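4.2 Preparing the workspace before recording

Most of the rules we ended up with concern the time before a recording starts. In the first round at the Skultby site, 14 of 33 sessions had to be repeated, nearly all of them for reasons that had nothing to do with the task itself. A marker was hidden by a sleeve, or an object left over from the previous task lay within reach.

The operator now goes through a list of eight checks. The indicator light on each handheld gripper must be green. Every face of the marker cubes must be clean and free of tape. Cables on the floor are to be kept out of the standing area, and chairs pushed back far enough that the operator can step to either side. Boxes with hinged lids start in the state given on the task sheet, open or closed, and tools such as screwdrivers are laid flat on the table. Figure 6 shows an operator at the table with both grippers held forward, an open box and a screwdriver in front of them.

Samer Semaan drew up the first version of the list at Viklow, where sessions ran to up to 1,000 short recordings. It was later cut down - the original took too long to read aloud between tasks.
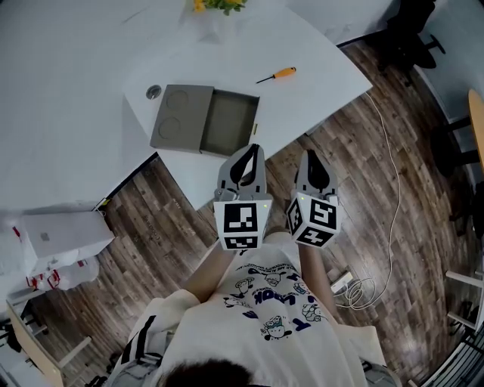

Figure 6. Operator with two handheld grippers at the work table.

A session that fails any check is not started. If a fault is found part of the way through, the operator stops, notes the task number and begins that task again from the start position.

Related items
Naming rules for task sheets, Esteban site
Marker cube care and replacement
Mokness: notes on operator breaks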